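Pink, purple and a great deal of folding

I have fallen completely for big folds. Little paper cranes never did it for me (all that squinting!), but give me one sheet the size of a tea tray and I'm happy until supper. It started in May, when Naledi Steyn lent me a battered booklet called Jornska, full of pouches, pockets and envelopes, and I have barely cleared the table since.

My favourite so far is the loose fold, where you don't press anything flat. You lay the sheet out, let it sag a bit and see where it wants to bend before you commit to a crease.

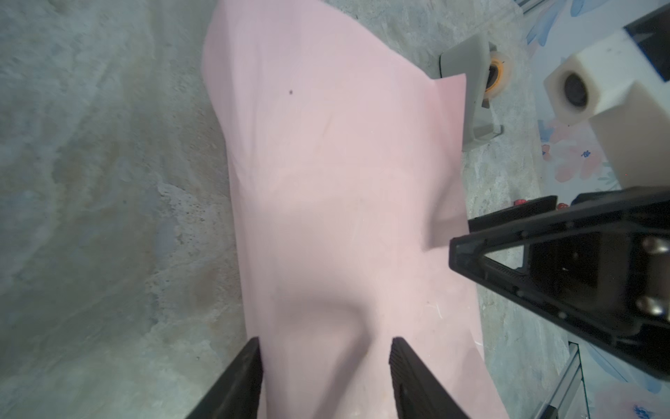

Colour is half the fun of it, and I've gone back to pink again and again. I tried greens, I tried a mustard that looked lovely in the shop and like old custard at home, and still pink wins. A pale one shows every shadow, so even a soft dip in the middle with one diagonal crease running down from it gives you something to look at. Dark colours swallow all that. The downside is fluff: pale pink shows up every thread in the house, and I now keep a clothes brush next to my ruler.

From there I moved on to the triangle pouch, page 7 in the booklet. Fold one corner over, bring the lower one up to meet it, then leave the top flap alone so it rolls back by itself. I must have done it a dozen times in one evening and I'd happily do a dozen more!
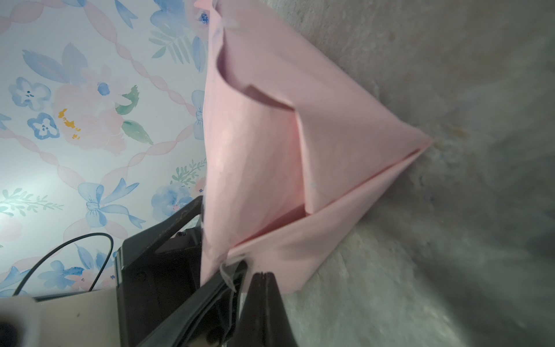
Orestis Manolakis wrote in the comments last time that I should crease with the back of a spoon, and that a pouch with no sharp folds "will be an ordinary bit of pink by breakfast". He may well be right, but I like mine floppy. Sharp for envelopes, soft for pouches, that's where I've settled.

Two colours at once is my newest craze. Pink on one side and purple on the other means every curl gives you a little surprise, and you get a dark cave inside a pale roof without cutting anything. It's springier to handle, so pinch low down and let the top do as it pleases. 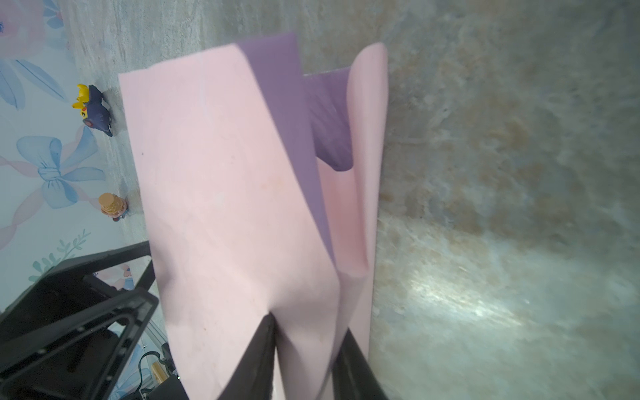

Pink outside, purple peeping through.

I did a rough tally of my paper drawer while I was at it and found 272 sheets, which is frankly plenty, and then I ordered more from Xaba anyway. Thắng Võ tells me his drawer is at over 1,000, so I feel quite restrained.

Next up is layering, a smaller sheet over a bigger one, shifted to one side so a good band of the lower colour shows. I love it with flowery wallpaper behind, all bows and peonies. Busy walls and plain paper get on beautifully.
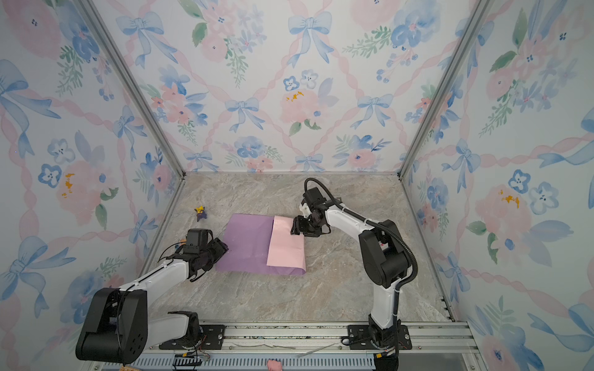 Pale pink over lavender, with a small purple friend looking on.

I want to try the same thing with tissue next, if I can find some that doesn't tear when I breathe on it. Naledi wants her booklet back by the end of the month, so I'm copying out the envelope pages first.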